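Up at six again, kettle on, and the tide already halfway up the slipway. I do like this time of year. The visitors have thinned out, the water is as warm as it ever gets, and you can have the whole of Okside beach to yourself if you don't mind sharing it with a few bad-tempered gulls.

So, September 2024, and I have finally swum to the yellow buoy and back without stopping! I want it written down properly because in February I couldn't manage 50 strokes without grabbing for the side, and that was in the heated pool at Purkport with a float under my tummy. I'd have laughed at anyone who said I'd be out past the groyne by the end of the summer.

It wasn't pretty. I went in off the shingle (hopping and swearing, the usual) and did that silly thing where I hold my breath for the first few strokes and then wonder why I'm panting. Then I made myself float on my back and look at the sky until my chest calmed down. After that it was just breathe, pull, breathe, pull. I sang in my head, the same two lines of a song I don't even like, and when I looked up the buoy was right there, enormous and covered in green slime. I'd promised myself I would touch it. I did touch it. It was disgusting.

Coming back was harder, with the tide pulling me sideways towards the harbour wall, and I ended up walking back along the stones in bare feet with my teeth going. Flask of tea, two ginger biscuits, big coat. Sat on the wall feeling like the queen of the world and also slightly sick.

I've been trying to work out how far it is. The woman in the kiosk says it's 1000 metres there and back, the man who hires out the paddleboards says nowhere near, and I know which of them I choose to believe.

The big subject of the day, once I'd thawed out, was what to do about clothes for the cold months. Everybody at the morning swim has an opinion. The swimming is simple enough, it's the getting dressed after that finishes you off. You've got fingers like frozen sausages and you're trying to do up a button. I've decided on no buttons at all, no zips if I can help it, nothing tight round the ankles, and everything stacked in the order I'll want it before I go in. Top layer first, socks last. I did it the wrong way round last week and stood there in a bobble hat and wet costume digging about for my vest like a badger.

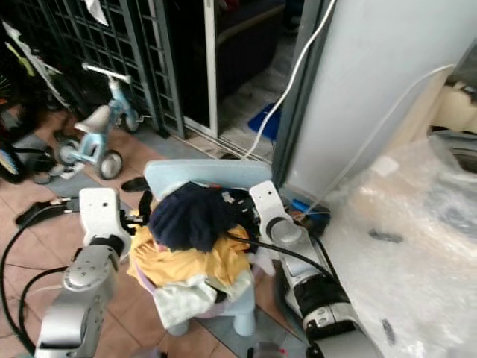 *Clothes on the little blue chair. Navy on top, yellow underneath.*

I went into Geagea in the afternoon to look at the changing robes and came straight out again. The prices! They're lovely, all fleecy inside with sleeves you can pull your arms into, but I could fill the car with petrol several times over for that. There was one on the sale rail in a horrible mustard that came down to my feet and made me look like a traffic cone. I did think about it for a good ten minutes. Then I bought a pair of thick socks and a cheese scone and called it a day.

What I might do instead is make one. I've got two old bath sheets that have gone a bit bald in the middle, and if I sewed them together up the sides and left a hole for my head it would do the same job. I've not had the sewing machine out for ages and the last thing I made was a peg bag that closed up on itself, so we'll see. It'll want a hood. I'm not sure how you make a hood. A sort of folded rectangle?

Other things worth remembering before I forget them:

- Went in at 15 degrees according to the board by the steps. Felt colder than that on the back of my neck and perfectly fine everywhere else.
- Jellyfish, the small see-through sort. They don't sting, or not so I noticed, but I squealed anyway when one went down my arm.
- New goggles leak on the left. Old goggles fog up. I wore the old ones.
- A seal! Only a head, out beyond the boats, and it went under as soon as I'd spotted it. I told the whole queue at the kiosk.
- Must rinse costume in fresh water as soon as I get home and stop leaving it in the bag overnight. The smell this morning was something else.

My shoulders ache tonight in a way I quite like. I had a long bath with the radio on and then ate beans on toast with so much cheese on top you couldn't see the beans. I've noticed I'm hungry all day long on swimming days, and the shopping has gone up to match. I bought a big fruit cake yesterday to last the week and there's a slice left. A thin one.

I've been reading up on the cold as well, and everything says the same: go in slowly, come out before you want to, don't have a hot shower straight away. I'm bad at the second one. It's the feeling when you've stopped being cold and it all goes silky and you think you could stay in for ever - that's the moment to get out, apparently, and it's exactly when I least want to. I've bought a cheap watch with a big face so I can be strict with myself. Once it drops below 11 degrees I'm only going to do quick dips and keep close in by the steps. No buoys. I've written that on the calendar in the kitchen so I can't wriggle out of it.

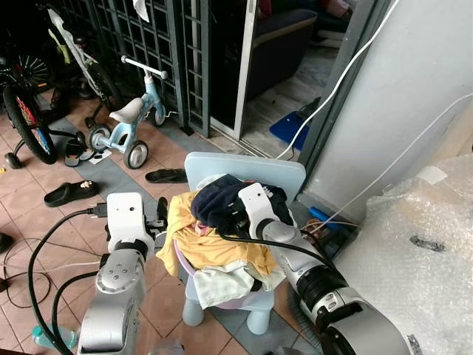
## Plans for the rest of the month

There's a group swim round at Zellgate, where you start at the old jetty and go along to the sandy bit with the current behind you. I've looked at it from the cliff path so many times. It's longer than my buoy swim but there are safety boats, and you get soup at the end, and I'm very easily persuaded by soup. I've got the form half filled in. The bit that stopped me was where it asks for your "usual pace" and I've no idea what mine is. Slow? Is slow a pace?

I'll ring up and ask in the morning. I also need a bright tow float, as they won't let you in without one, and a swimming cap that doesn't pull my eyebrows up.

Bed now. High tide's a bit later tomorrow so I might get a lie-in until seven.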